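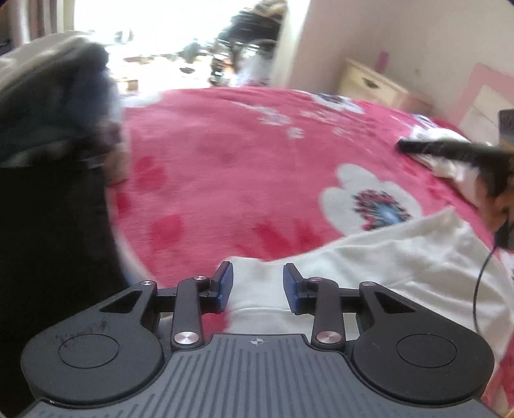 Folding and Laundry Service: Frequently Asked Questions

Hulbridge Home Help

How do I book a folding visit?
Call the office or use the booking form. Tell us how many beds are in the home and how much clean laundry you expect to have. Visits start at 9 a.m. and the last one begins at 3 p.m. Tuesday fills up first.

Do you wash the clothes too?
No. A folding visit covers clean, dry laundry only. If you want washing and drying as well, ask for the full laundry visit, which takes most of a morning and has to be booked separately.

Where do you fold?
On a bed, in most homes. It is the largest flat surface at a comfortable height, and there is room to lay a shirt out fully before folding it. Please make the bed before we arrive and leave the blanket or bedspread on. If you would prefer a table, let us know when you book.

Can you fold on a bed with a delicate cover?
Yes, but we will ask for a clean sheet to put over it. Regular cotton or fleece blankets are fine as they are.

How do you fold T-shirts?
Face down, sides in to the middle, sleeves back, then in half from the hem. If your drawers are shallow we can fold once more so the shirts stand on edge. Leave one shirt folded the way you like it and we will match it.

What about fitted sheets?
We tuck the corners into each other, square off the edges and fold in thirds. Deep-pocket sheets come out thicker than the others and may need their own spot on the shelf.

Do you iron?
Not on a folding visit. We smooth creases by hand. Linen and dress shirts that need pressing are put on hangers and left out for you.

My whites and colors are mixed together. Is that a problem?
No. We sort by person first and then by type. White items that look as if they have picked up dye are set aside so you can rewash them before they go in the dryer again.

What do you do with stained or damaged items?
They go in a separate pile, unfolded. We do not treat stains or sew on buttons.

Will you put things away?
Yes, if the drawers and shelves are labeled or you are home to show us. Otherwise we leave stacks at the foot of the bed, one for each person. Single socks are left on top.

How much laundry can you get through in one visit?
A standard visit covers up to 3 full baskets. Baby clothes take longer per basket, so mention them when you book.

Will the same person come every time?
We try. Azra Vasić does the weekly schedule and will tell you ahead of time if someone else is coming.

Do I have to be home?
No. Many customers leave a key with the office. Keys are tagged with a number and no address.

How do I cancel?
Call by noon the day before. Later cancellations are charged at half the visit price.

Who do I contact about a missing item?
Ask for Liis Šimkus at the office, extension 21. Check inside pillowcases and duvet covers before you call, as small items often end up there in the dryer.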